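Section 4: Your first shift at the Lolum egg bench

Welcome to what most people at Plurkeo think of as the friendly part of the guide. By now the bench has been bolted down and the two arms have been through their checks, so this section is really about you, and how your working day changes once the tray packing is shared. Please do read it through with a cup of tea before you start – it will save you a good deal of fuss later on.

1. Lay the tray between the two arms, with its long side towards you.
2. Open both grippers fully from the Zotunard panel.
3. Check that the loose eggs lie on the bench and within reach of the fingers.
4. Stand at the front, hands behind the table edge, and press Start.
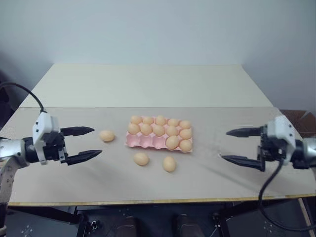 Fig. 4.1 Both grippers open, tray between them, three eggs still on the bench.

Note: A tray need not be empty when you begin. If you have part-filled one by hand, leave it as it is and choose Continue on the panel.

Caution: Never reach across the bench to straighten an egg while the arms are live. Press Pause, wait for the green lamp, and then help yourself.

5. Watch the first tray right through, however tempting it is to wander off and get on with something else.
6. Enter the tray in the shift log under code 1377.
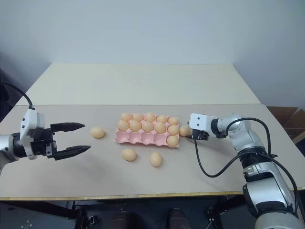
People who have packed by hand for years often ask what is left for them to do, and it's a very fair question. Guoqing Ye, who trained our first packers at the Bouvier site, tells them that their eyes are still the best thing in the room. You will lift far less and look far more: for cracks, for dirt, and for an egg lying right up against the end of the tray, almost touching the rim, with a gripper just above it. When you see one as close as that, slow the arms to half speed and stay with them until you're happy – there's no prize for rushing. If you feel uneasy at any point, press Pause and ring the helpdesk on extension 329.

Continue to Section 5, Cleaning the fingers.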